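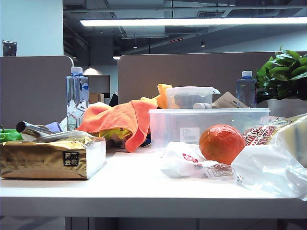
Galmont Clear Storage Containers: Product Review
Prepared for the Lavwood Workplace Supplies Guide

The Galmont line of clear plastic containers is sold to offices and households that need to store small supplies within easy view. This review covers two pieces from the line: the large rectangular tub and the small food container with a snap-lock lid. Both were used at shared desks in the Vernotdale office for 5 months.

Visibility and Capacity

The principal advantage of the large tub is that its contents can be identified without opening or moving it. Staff used it for cloths, tissues, dishes and packaged snacks. It accepts a stainless steel dish with space left over, although bulky cloths are better kept elsewhere. The sides are translucent, and printed labels seen through them are harder to read than the product listing suggests.

The small container is suited to tubes, caps and similar items that are easily lost on a crowded desk. It may be stacked on the large tub, an arrangement that saves a useful amount of desk space. Reviewers recommend placing it toward the center, as it can slide when the tub is pulled forward by one end. 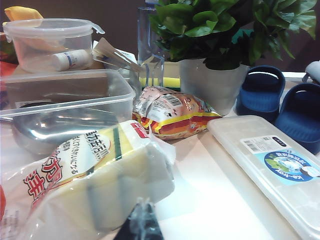
Lid and Closure

The snap-lock lid closes firmly and can be released with one hand. The locking tab projects beyond the side of the container and should be given clearance when several units are placed in a row. One lid in the first delivery did not seat correctly and was exchanged by the supplier, Pisharody, without charge.

Cleaning

Both pieces were wiped with a microfiber cloth and mild soap. Abrasive sponges should be avoided. Some clouding of the plastic is to be expected with regular use and did not affect the fit of the lid.

Price and Availability

The office order of 58 pieces came to 1,280 dollars, delivery included. Orders placed through Pisharody in December arrived in 3 separate shipments, and departments with a fixed opening date should allow for this.

Rating

4 out of 5. Recommended for shared desks and supply shelves. Offices that require matching lids for the large tub should confirm availability before ordering.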